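Project report, 9 June 2019

# Grasp Planning for Small Objects on Shallow Supports

## 1. Background

The project set out to replace the hand-tuned grasp scripts used in the previous course with a planner that chooses an approach direction from perception output. The target objects are small figurines standing on plates or saucers. They are awkward for two reasons. The rim of the support lies close to the fingertips during the approach, and the segmentation step tends to merge the figurine with whatever it stands on.

The software is split into two processes. Zirer handles perception and publishes object poses. Drernik receives the poses, plans the arm motion and sends joint targets to the hand. Both were written for this project. The message format was taken from an older lab tool, Prustov, and only the timestamp field was changed.

## 2. Perception

Zirer first fits a plane to the table and discards all points below it. The remaining points are clustered by distance. With the original settings, a figurine and its plate always came out as one cluster, and the computed center was pulled toward the plate. Grasps planned from that center closed too low.

We added a second pass. Each cluster is cut into horizontal slices, and the area of every slice is compared with the one below it. A sharp drop in area is taken as the top of the support, and everything above it is passed on as the graspable part. The method needs no object models. It fails on supports with raised decoration, where the area falls in several small steps, and a color term was added to the score for those cases. The color term helps least when the figurine and the support are close in color.

## 3. Planning

Drernik samples 400 candidate hand poses per object and rejects those in collision with the table, the support or a neighboring object. The remaining candidates are ranked by clearance and by distance from the joint limits of the wrist. The best one is reached through a hover pose directly above the target, where the pose estimate is refreshed before the descent.

The hover pose was added in May, after we found that a single estimate from the home position was not accurate enough. The refresh has its own problem: the fingers block part of the target from the head camera. Zirer therefore masks the hand using the forward kinematics and keeps the earlier points wherever the mask applies – a stale point was judged better than a missing one.

## 4. Test Procedure

Each run used the same sequence:

1. Place the objects and start a new log in Kanaujia, our recording tool.
2. Run Zirer from the home position and check that every figurine has its own cluster, separate from its support.
3. Select a target and move to the hover pose. With the rightmost plate as target, the white figurine with the pink top is partly covered by the fingers, so the mask is active during the refresh. 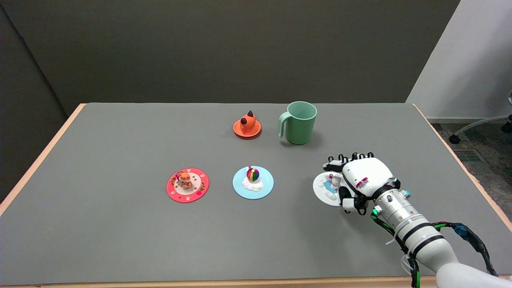 4. Compare the refreshed pose with the first one. If they differ by more than 5 mm, stop and plan again.
5. Descend, close the hand and save the log.

## 5. Remaining Work

The mask is computed from joint positions alone and ignores the cables at the wrist, so points on them can still enter the cloud. A wider mask would remove them but would also hide more of the target. The slice height is fixed at 2 mm and should depend on the point density. Regression test 517, which replays a log with a low-contrast support, still fails and is disabled in the current build.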